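Masking the Gripper Out of a Wrist Camera Feed
Viludine docs > Tutorials > Perception
Last updated March 8, 2019

If your camera rides on the wrist, your gripper is in every picture it takes. The segmentation node doesn't know this. It will find the fingers, admire their crisp edges, and report them as two excellent things to pick up. The planner, being an obedient sort, will then try to pick up the gripper with the gripper.

This tutorial adds a self-mask to the Viludine perception node so that finger pixels are thrown out before anything else looks at them. It takes less time than reading the error logs you get without it.

What you need

A working Viludine install with the wrist camera already publishing. Camera calibration done, including the offset from camera to flange. A gripper that reports its opening width. We use the Priradden driver below, but the Iwasaki one has the same topics under longer names.

You do not need a depth camera. If you have one, see the note at the end.

Step 1. Park the arm over something dull

Move the arm so the camera looks at a plain, matte surface. Gray fabric is very good. Patterned tablecloths are very bad, and a shiny desk will give you a second, upside-down gripper to worry about. Clutter in the background does no harm, because the mask is only built from the lower half of the picture by default.

Open the gripper all the way and leave it there. Then start the recorder:

viludine mask record --state open --frames 50

Fifty frames is enough to average out sensor noise. You can ask for more. The mask won't be any better, but you will have time for coffee.

Check the live view before you go on. You want both fingertips fully in view, a clear gap between them, and nothing sitting in that gap.
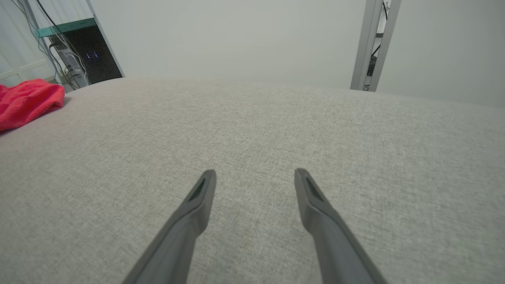 Step 2. Record the closed state

Close the gripper on nothing and run the same command with --state closed. Keep the arm where it is. The tool compares the two recordings to work out which pixels belong to the fingers at which width, and moving the arm in between tells it that the entire room is part of your gripper. It will believe you.

Step 3. Build the mask

viludine mask build --steps 16 --grow 2

The --steps value is how many widths between open and closed get their own mask. The --grow value pads each mask outward, in pixels. Two is a sane default. Zero leaves a thin outline of finger around the mask, and the segmentation node will happily call that a wire.

If your fingers have dark slots or pads near the tips, look at the preview closely. Dark patches against a lighter finger sometimes come out as holes in the mask. Add --fill and build again.

Step 4. Turn it on

In perception.yaml, set:

self_mask: true
mask_source: gripper_width
mask_fill: ignore

Please use ignore and leave black alone. Painting the fingers black just swaps two gripper-shaped objects for two black gripper-shaped objects, and we have a closed ticket with a great many comments on this very point.

Restart the node. You should see one line in the log saying the mask has loaded. If you see it over and over, the node is crashing and restarting, which is a different tutorial.

Step 5. Test it

Run viludine detect --live and open and close the gripper slowly. No boxes should appear on the fingers at any width. If they show up only while the fingers are moving, the width topic is lagging behind the camera. Set mask_delay_ms to a small positive number and nudge it up until the boxes go away.

Error 2518

This means the mask size and the image size don't match. Someone changed the camera resolution after Step 3. It was probably you. Rebuild the mask.

Notes

Change the fingers and you have to record again, even if the new ones look the same to you. The Humex add-on can swap masks on a tool change, provided each tool has been recorded once.

Depth users: set self_mask_depth: true as well, or the fingers will disappear from the color image and live on as ghosts in the point cloud – the planner avoids ghosts with great care, and very slowly.

Next: Tuning segmentation for soft surfaces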